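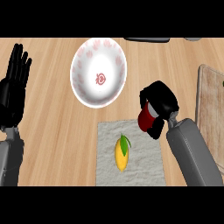

Kudora One-Hand Controller

Product page and shop notes
Written by Jaruwan Kongkaew, Skusberg Adaptive Play
Last checked: 2019-09-08

We sell this controller, so read what follows with that in mind. We also take in a fair number of returns, and most of them come from people who believed the box.

What it is

A game controller made to be played with one hand, left or right. The stick sits under the thumb, four buttons run along the front edge, and two triggers are on the underside. Anything else you need gets plugged into the back through standard 3.5 mm jacks, so switches you already own will most likely work.

What the maker claims

Kudora says it is "ready for any player in minutes." I set up three of them for customers last November and the quickest took most of an afternoon. Pairing is fast. Deciding which button should do what, trying it in a real game, finding out that jump and crouch are now the same motion, and starting over — that part is slow, and the box doesn't mention it.

Kudora also says the stick needs "almost no force." The number in the manual is 80 grams. That is lighter than a regular stick, but it is far too heavy for some of the people this is being sold to. If you have muscle weakness, please try one before you pay. We keep a demo unit at the front counter and you can sit with it as long as you like.

Specifications

Weight: 141 grams, without cable
Stick force: 80 grams
Switch jacks: 2
Saved profiles: 2
Connection: USB cable or wireless
Mounting: threaded hole in the base
Color: dark gray only

Two jacks is a strange choice. The older Brasora pad has more, costs less and looks like a bathroom scale. If you use several switches, buy the Brasora. I would say the same if you called.

Battery

No battery life is printed anywhere on the packaging. I asked and was told it "varies with use." Ours has got through a long evening of racing games without dying. I haven't tested it past that. It will run while plugged in, and with a desk or wheelchair tray setup I'd leave it plugged in.

Software

The setup program runs on Windows. There is no Mac version and I would not wait for one. Profiles are stored on the controller, so once you are set up you can take it to another machine.

The program wants you to make an account. You can skip that with the small gray link at the bottom of the first page, which is easy to miss.

Mounts

The Lazăr clamp arm fits the hole in the base and holds well on a table edge. The suction base sold under the Kudora name does not stick to anything with a grain to it, and we no longer stock it.

Durability

The maker quotes 2,000 hours for the stick. I have no way to check that and neither do you. The warranty runs one year, and it leaves out "wear from intensive play," a phrase I have asked them to explain twice. No answer so far.

Returns

Unused or used, you have 30 days. Bring the cable. We don't charge a restocking fee on adaptive gear.

In the box

Controller, USB cable, two stick caps (one tall, one cupped), printed quick guide. Switches and mounts are sold separately.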